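Guides > Home Assist Arm > Before You Buy > Section 4: Planning for bedroom work

14 comments · 7 shares

Section 4. Planning and budgeting for bedroom work

Welcome back, and if you've come straight here from the chapter on kitchens, you'll be glad to hear that bedrooms are a good deal kinder to the budget. Most households and small guesthouses who write to us at Toller want help with the same jobs: straightening a blanket, tucking a hem, moving a pillow up to the head of the bed. None of these needs a big arm. What they do need is a bit of measuring before any money changes hands, so put the kettle on, find a tape and a pencil, and work through the steps below in your own time.

4.1 Measure the room first

1. Measure the clear floor beside each bed, from the rail to the nearest wall or wardrobe. The Stistia mobile base wants 742 mm to pass and turn. Write down the narrowest spot, even if it's only narrow for the width of a bedside table.

2. Measure from the floor to the top of the mattress, and again to the top of the bed rail. You'll need both when you fill in the reach sheet.

3. Note the floor covering. Bare boards and short carpet are fine with the standard wheels. For a thick rug, add the soft wheel set to your list now, as it's a nuisance to fit later on.

NOTE: If you have several rooms, measure every one of them. People often do the biggest bedroom and assume the rest will follow, and then we have a rather sad phone call in May.

4.2 Choose the fingers before the arm

I know this feels back to front. The arm is the dear part and the catalogue puts it on the first page, but it's the fingers that decide whether you'll be happy with the thing, and changing your mind about them afterwards can mean a new wrist as well. Think about what your bedding is like on an ordinary morning, creases and all, and where the fingers will have to go to get hold of it.

The edge of the bed is the place to study. Within a very short distance the gripper may have a blanket hem, the side of the mattress and a hard timber rail to deal with, and you'll want it to manage the first without scuffing the last.
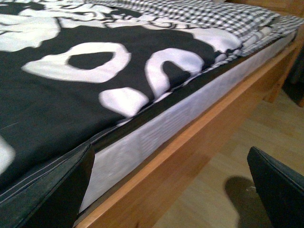 Fig. 4-2. Gripper fingers at the bedside, with the blanket hem, mattress side and wooden rail in view.

Have a look at your own bed from that height, crouching down if your knees allow it. A blanket that hangs only a little way over the mattress gives the fingers less to work with than one that reaches well down the side, and bulky bedding heaped up at one end will need its own turn.

4. On the reach sheet, tick "short drop" or "long drop" for each bed, depending on how far the top cover hangs.

5. Tick "exposed rail" if the bed frame stands proud of the mattress side. We'll quote for padded tips.

6. List your heaviest cover. A winter doona counts, even if it lives in the cupboard most of the year.

CAUTION: Do not order the narrow steel tips for use near varnished or oiled timber. They will mark it, and finish damage isn't covered by the warranty.

4.3 Put the budget together

7. Set out your costs under separate headings: arm, base, fingers, wrist camera, installation and servicing. Please don't roll servicing in with the purchase price, however tempting it is to have one tidy total. It comes around every year and it's much easier to plan for when it has a line of its own.

8. Allow 7 days for installation and practice runs, and try to keep the bedroom free for that time. Guesthouses should count those nights as a cost too.

NOTE: Rüdiger Brinkmann at our Kernusdale office is happy to look over a draft budget before you send it in. Pencil is fine, and so are crossings-out.

Once the sheet is filled in, keep a copy with this guide and carry on to Section 5, where we go through power points and where to park the base overnight.

Related items
Section 3: Planning for kitchens and laundries
Section 5: Power, parking and charging
Reach sheet (printable)
Comparing the Garcia and Stistia bases
Spare fingers and padded tips: ordering guide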